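Brillenetuis im Karton verpacken: Polsterung und Anordnung

Geeignet ist ein unbedruckter Wellpappkarton mit vier Klappen. Maximalgewicht der gepackten Sendung: 600 g.

1. Klappen vollständig nach außen falten.
2. Luftpolsterfolie auf den Boden legen, Bahnen überlappen lassen. Am Rand hochziehen.
3. Etuis flach und parallel auf die Folie legen, Deckel nach oben. Pro Karton 2 Stück.
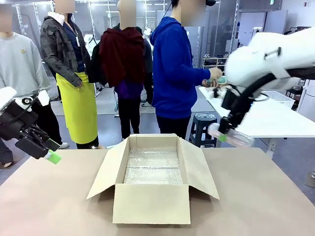
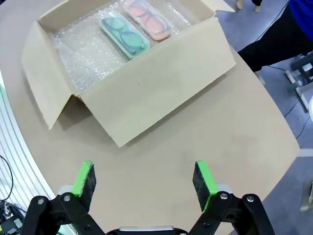
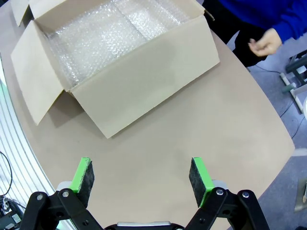
Offener Karton, Boden mit Luftpolsterfolie ausgelegt. Im mittleren Bild liegen zwei Etuis darin, grün und orange.

4. Hohlräume seitlich mit Folienresten füllen. Die Etuis dürfen beim Kippen nicht wandern.
5. Zweite Lage Folie auflegen, ohne Druck auf die Deckel.
6. Kurze Klappen zuerst schließen, dann die langen. Mittelnaht mit Klebeband sichern, Überstand je Seite 61 mm.

Flaschen gehören in einen eigenen Karton und werden stehend verpackt.

Kommentare (2)

Atif Yousafzai: Gilt Schritt 5 auch für weiche Etuis?

Concetta Rizzi: Bei weichen Etuis nehme ich oben zwei Lagen. Bei 13 Sendungen im Juli kam keine Reklamation.

Plustora verwendet Cookies, um die Nutzung dieser Seite auszuwerten. Einstellungen ändern | Alle akzeptieren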